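Skeltent – Troter (LP, Timmermans reissue)
$36.00
In stock at Wellville
Format: 2 x LP, 45 rpm, gatefold
Running time: 35 minutes
Pressing: 2,201 copies, hand-numbered
Condition: new, sealed

We'll start with the obvious complaint. Troter is 35 minutes long. It fit on a single record the first time and nobody we know of ever got up from the couch wishing for more sides. Timmermans says the move to 45 rpm "opens up the low end". Maybe. On the shop system the bass on the opener is a touch rounder than on our old copy, but our old copy has been played to death and had beer on it, so make of that what you will.

The hype sticker calls this the great lost protest record of its decade. It wasn't lost, it was in the bargain bin by September of the year it came out, and half the protest is aimed at a landlord. The four songs that do go after politicians are the weakest on it. Skeltent could be vicious when they had a particular person in mind and a bit wafty when they had a cause, and the lyric sheet (reproduced here in grey type on slightly darker grey, good luck) doesn't help their case. 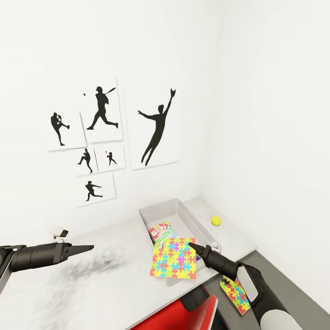
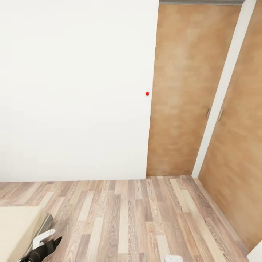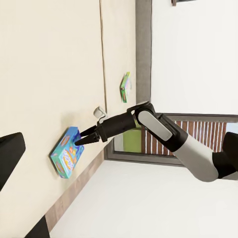
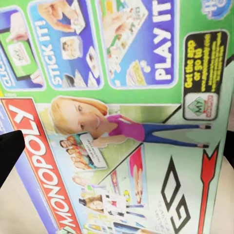 Side three is where you get your money's worth. Two long songs, the organ too loud on both, the singer sounding like she's been up all night arguing and has just thought of the thing she should have said. If the whole record were like that we'd be happy to sign off on the sticker.

Then there's side four, which is one album track and a "previously unheard" demo. We've heard it. It was the B-side of the tour single, minus the tambourine. Colour us unmoved.

About the sound: the label says original tapes. The paperwork that came with our order says "best available source", and those are different claims. We've asked and haven't had a reply. There is tape hiss between tracks, which suggests a tape of some sort was involved.

Our two test copies were flat and quiet apart from a tick in the run-in of side one on both. The gatefold is sturdy enough. Inner sleeves are plain paper, and at this price they should be lined. We sell lined ones at the counter.

Should you buy it? If you own a clean original, no. If you only know the hit, try the download first – the hit is the least typical thing on here. Everyone else, it's a good record in an oversized coat.

Limit of one per customer. Pick-up from Wellville is free, postage is worked out at checkout. Sealed copies can be returned; opened copies only if faulty, and a dull second side isn't a fault.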